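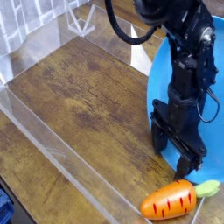
Can you grow decent carrots in heavy clay? You can if you give up on the long ones and work the top eight inches properly before you sow.

I spent three seasons not accepting the first half of that. The bed behind the house on Daltell Road is the kind of clay that sticks to a shovel in April and has to be chipped at by August. Every fall I pulled up carrots with two legs, or three, or a flat bottom where they hit something and quit. They tasted fine. They were a pain to peel.

The first thing I tried was sand, which everyone at the Cairns garden swap told me to do. I hauled in bags of it and made the soil worse. It set up hard in the first dry spell and I had to soak it to get a fork in. Don't bother with sand unless you can bring in a truckload.

What helped was leaf compost, two years in a row, dug in during the fall and left rough over the winter. I rake it in spring and pick out anything bigger than a marble. I also stopped walking on the bed. I laid a plank along each side and I work from those.

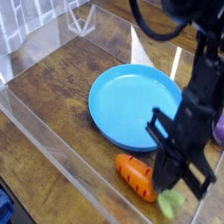 The second change was the seed. I had been buying a long, tapered type that wants a foot of loose soil. Now I grow a short, blunt one and a round one. The short one gets to five inches or so and comes out straight most of the time. I buy from Prisby's, the feed store, where the packet says 2000 seeds. I have not checked. I use one packet for the spring sowing and what's left of it for the second sowing in July.

Carrot seed is slow. Mine take two to three weeks, and if the surface crusts over in that time you get almost nothing. I water in the evening with the fine rose on the can, then cover the row with an old board. I lift the board every morning after the first week, and once I see green it comes off for good. I missed a couple of days last year and lost half a row.

Thinning is the job I dislike most. I do it twice, the first time with scissors, since pulling disturbs the ones next to it. Two inches apart is enough for the short type.
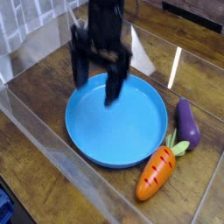 Blue dish on the table.

I kept a count this year for the first time. From the two sowings I got 655 carrots, and 288 of those were forked or stubby. Last year I would guess that most of them were. Gun-woo Pyo, who has the lot next to mine and sandier soil, grows the long type and gets them as straight as pencils. He gave me a bunch one Sunday and I gave him some beets.

For storage I leave the late ones in the ground until the first hard frost, with straw over the top. After that they go into a box of damp sawdust in the garage. Twist the tops off first or they go limp. Anything with a split or a fork gets used right away, mostly in soup.

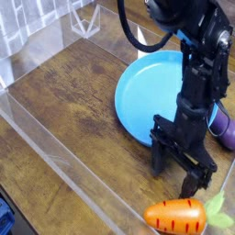
I have not solved the carrot fly. I put fine mesh over the July row, and that row was clean. The spring row had no mesh and had tunnels in maybe one root in ten. Next year both rows get covered from the day they're sown. Oritz Hardware sells the mesh by the yard, and I need to measure the bed before I go.

I'm also going to try a few parsnips at the far end, where the compost is deepest.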